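Section 3: Setting up the packing table and loading the bag

Whoever wrote the last version of this guide promised you would be packed in five minutes. I have timed it more than once and I don't believe it. Allow 30 minutes the first time, and ignore the leaflet that comes in the box.

What you need: a table with a wiped top, the bag, your own things, and a damp cloth.

1. Clear the table. Keys, mugs and mail go somewhere else. If you leave one thing on it "for now" it will end up in the bag.

2. Wipe the top and let it dry. Grit gets into zippers.

3. Push the table up to a wall. The leaflet says any surface will do, including a bed. Try it on a bed and watch the bag fold in on itself.

4. Stand the bag upright toward the back of the table, with plenty of bare surface in front. You will want that space for laying things out.
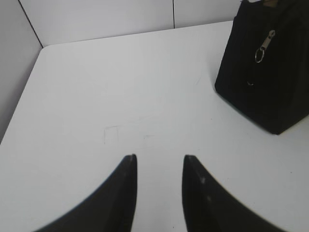
3 min read

The black bag is wider at the bottom than at the top, and a boxy shape like that invites you to stuff the corners. Resist this until step 8.

5. Find the zipper pull. It is a narrow metal tab with a split ring hanging from it. Hold the tab and pull along the line of the zipper.

CAUTION: Do not lift the bag by the ring. Inness calls a ring like this a "carry point" in its catalog. I would not carry a sandwich by one.

6. Lay out everything you mean to take, heaviest items nearest the bag. Then put a few of them back in the closet.

7. Weigh the heavy things if you have a kitchen scale. A full wash kit came to 438 grams on mine, which was more than I guessed, and the hard case for my glasses wasn't helping.

8. Load from the bottom up. Shoes and books first, flat sides down, then the corners, then clothes. Soft things go last because they give when you close the zipper.

NOTE: Packing cubes are optional. Mimodside sells a set and claims it doubles your space. Mine took up room and the socks stayed the same size.

9. Close the zipper slowly, with your free hand pressing the contents down. If it sticks, back up a little and look for trapped cloth. Do not force it.

10. Leave the bag standing for a few minutes. If it leans, the weight is on one side. Open it and move the shoes.

CAUTION: Keep a loaded bag away from the table edge, especially at a rounded corner. There is less table there than you think.

11. Fasten a luggage tag if you use one. The split ring will take a thin loop. A thick leather strap is a struggle, and I doubt it's worth the fingernail.

If the bag still won't close after step 9, the usual advice is to roll your clothes. I have rolled them and I have folded them, and I could see roughly no difference. Take out a sweater.

905 views - 30 shares - 3 comments

Comments

Nia Parri
I do pack on the bed and it's fine - maybe you need a firmer mattress?

Huw Eynon
Step 11, use a bit of cord. Goes through the ring in seconds.

Ridwan Nair
Rolling works for T-shirts. It does nothing for jeans, I'll give you that.

Related
Section 2: Choosing a bag size
Section 4: Unpacking without losing the charger
Do you need a Brika luggage scale?
Cleaning a fabric bag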